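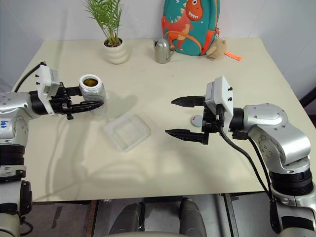 The cream table, against the white wall.

I keep dried beans, oats, salt, milk powder and a few spices in screw-top jars, and for several years I assumed that a closed lid was a closed lid. In December the milk powder set into a block. It had been in a jar with the lid done up hard, on the same shelf as everything else, and the oats next to it were fine. This post is about how I measured the difference between the jars and what I changed afterwards.

The kitchen faces north and the larder is an unheated cupboard on the outside wall. Relative humidity in there sits high for most of the winter and goes higher when anything is boiling. Mattes Oltmanns, who used to live in the flat upstairs, had the same cupboard and gave up on it for anything except tins.

What a lid has to do

A screw lid seals by pressing something soft against the rim of the jar. The thread only supplies the force. On a jam jar the soft part is a ring of compound moulded into the underside of the metal. On most plastic storage jars it is a disc of foamed liner, and on the cheaper ones there is no liner at all and plastic sits directly on plastic. A lid without a liner will stop a jar spilling if it is tipped over. It will slow down water vapour to a degree that depends on how flat the two faces happen to be.

Vapour also goes through the material itself. Glass and metal can be ignored. Plastics vary, and a thin wall passes more than a thick one. Over a week the wall of a typical food jar makes little difference compared with a bad rim. Over a year it begins to count, so the test below tells you about lids and says little about walls.

The method

Silica gel takes up water from the air and gets heavier. If dry gel goes in a jar, the jar is closed and the whole thing is weighed at intervals, the gain in weight is the water that got in. The outside of the jar has to be clean and dry each time, and the scale has to be good enough to see the change.

I used 20 g of gel per jar. It was dried in a low oven beforehand, left to cool in a closed tin, and tipped in as quickly as I could manage. My first attempt used far too little gel. It was saturated within days in the worst jar and after that told me nothing.

The scale is an Eichhorn kitchen model that reads to a tenth of a gram. It drifts when the kitchen warms up, so I kept a reference alongside: an unopened tin of tomatoes that read 436 g at the start. If the tin read high, I took the same amount off every jar. A proper check weight would be better. The tin did well enough, with the label taped down so it could not pick up damp and peel.

I weighed every jar at 7 in the morning, before the kettle went on. Weighing in the evening gave scattered figures, and I think the cause was a film of moisture on the outside of the glass ones after cooking.

The jars

All of the jars I tested hold 400 ml, apart from one tall Cleva that I included out of curiosity. The set was:

- Laleck glass, metal lid with moulded ring, new
- Laleck glass, same lid, two years old
- Tisemell plastic, foam liner
- Tisemell plastic, liner removed
- Cleva plastic, no liner as sold

The new Laleck gained nothing I could measure. The old one gained a little, and when I looked at the ring under a lamp there was a groove pressed into it with a flat spot on one side. The Tisemell with its liner was close behind the new glass jar. With the liner removed it was worse than I would have guessed, and the gel had changed colour well before the end of the first week. The Cleva was the worst of the lot. The milk powder had been in a Cleva.

I then repeated the two middle cases with the lids done up by a second person. Thérèse MacDonald has considerably stronger hands than I do. The lined lid showed no difference. The unlined one improved at first and then got worse again, which I put down to the plastic relaxing under load. A tighter lid is no substitute for a liner.

Grip comes into it as well. A lid with a deep rim and closely spaced vertical ridges can be turned properly with dry hands, and mostly with floury ones. Smooth lids get left half a turn short.

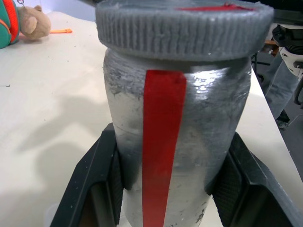 Fitting liners

Replacement liner discs can be bought, but the sizes are given by neck code and half of my jars have no code on them. I cut my own from sheet. The steps are simple:

1. Measure the inside of the lid with callipers, at the bottom of the thread and not at the mouth.
2. Cut a card disc to that size and try it. It should drop in and sit flat without buckling.
3. Cut the sheet using the card as a pattern. Use food-grade closed-cell foam or silicone. Cork looks nice and leaks.
4. Press it in dry. Glue is unnecessary if the size is right, and most glues will taint flour.
5. Close the jar and leave it overnight, then open it and look for a complete ring pressed into the disc. A gap in the ring is a leak.

Step five catches nearly everything. Two of my jars showed a gap, and both had a moulding line standing proud on the rim. A few strokes of fine abrasive paper on a flat board took it down. Wash the jar twice afterwards.

Silicone holds up better than foam but picks up smells. The disc from the cumin jar is now permanently the cumin disc.

Things I have not settled

I do not know how long a foam liner lasts. Gerd Stüber wrote to say that he replaces his every spring regardless, and I have no figures that would contradict him. I also have not tested clip-top jars with rubber rings, because I only own one and the ring on it is perished.

A sachet of gel inside the food jar helps with salt and milk powder. It does nothing useful for beans, which hold more water than the gel can take and will simply saturate it. The sachets need drying out again when the jar is refilled, and I forget.

Anneliese Frerichs asked after the last post whether rice grains in a salt cellar do the same job. I tried it with one spoonful and the weight change was too small for the Eichhorn to show. I may try again with a borrowed balance.

The remaining Clevas now hold buttons and screws.

Contact: Jörg Petersen, via the form | © Jörg Petersen | Back to top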